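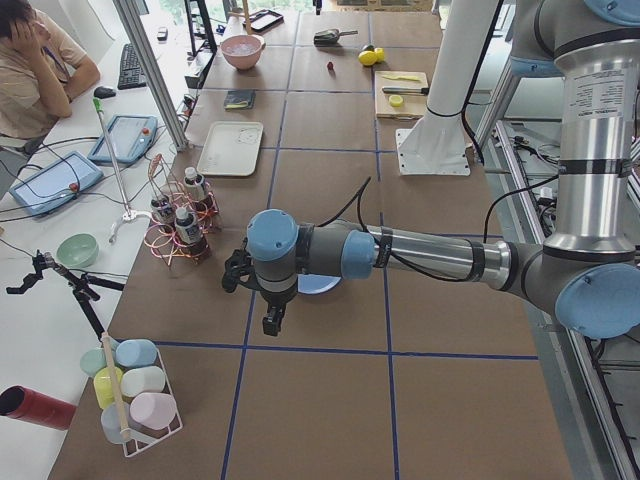
The arm had been dropping half an inch to the left since December, and by February I'd started taking it personally.

I should say that I like the arm. I've looked after it for two years, ever since Ccori hired me away from the packing plant in Ludbridge, and in all that time it has never once called in sick. We named it Oneck, after the town Davina grew up in. It isn't much of a name, but neither is mine. The other arm, the one next to it, never got a name at all, and I sometimes wonder if that was where the trouble began.

"It's the tape," I told Davina Matheson. "Somebody laid the blue tape crooked and now we're blaming the poor arm."

"You laid the tape," said Davina.

Well, yes. I did! I'd laid it on my hands and knees on top of the table, with a carpenter's square in my teeth for part of it, and I'd have bet my truck on every corner. But I measured it again anyway, and it was fine, and I was a little sorry about that, to tell the truth, as tape is cheap.

So we went through everything else. I ran the zero marks joint by joint, standing on the bottom rung of the stool with a flashlight. I put a wrench on the mounting bolts. I swapped the fingers on the gripper for the spare pair, which have newer pads, and I had it reach for one of the little plates over and over until I was seeing plates when I closed my eyes. Half an inch left. Every time the same half inch, as if it had an opinion.

Davina worked on the numbers and I worked on the metal, which is how we've always split things. She sat at the desk with her head propped on one hand for so long that I brought her coffee just to see if she'd blink. (She did. She also said it was terrible coffee.)

"What changed in December?" she asked.

"Nothing changed in December."

"Something did. It was good up to the Killemdale demo and then it wasn't."

I got out the log, a paper one that I keep in pencil. I'm proud of it. There was the grease, there was the new wrist cable, there was a coffee ring, and there was a line in my own handwriting that said *shifted pendant cables, tidier now.* I remembered that afternoon. We had visitors coming, and I'd tied everything down along the forearm so it would look nice for them. I'd been pleased with it, too. I'd stood back and admired it.

I went over to the arm and put my hand on the cable bundle and asked Davina to jog the wrist, slowly, out over the middle of the table. She picked up the pendant and off it went. For most of the way there was nothing. Then, right at the end of the reach, I felt the bundle go tight under my palm, just like a dog getting to the end of its leash.

"Stop there," I said.

"What is it?"

"I think it's me."

You'd figure an arm that size wouldn't care about a bit of cable, and the arm didn't. The gripper did. I'd pulled the slack out so hard that the bundle was leaning on the gripper's bracket, and the bracket had two screws that I could turn with my fingers. Two months of being tugged on and they'd backed themselves out, a hair at a time.

I cut the ties. I took the gripper off, cleaned the threads, put it back with a drop of thread locker and did the screws up in turns with the little torque driver. Then I let the cables go back to the big ugly loops they'd had before I got ideas. Davina called up the old tool settings and we ran it to the first square.

It stopped dead over the middle. I had it do 24 squares and then I had it do 15 more, mostly for the pleasure of it.

"We should write to Killemdale," Davina said. "They saw it miss."

"They saw it miss once."

"They saw it miss a lemon and hit the table, and you told them that was a safety feature."

I'd forgotten that. I sat down on the stool and sharpened my pencil, and I wrote *10 Feb 2019, gripper bracket loose, fixed.* Davina read it over my shoulder, and she stayed there until I picked the pencil up again and added *cables, my fault.*

Then she switched on the other arm – the one without a name – and asked if I'd tidied that one too.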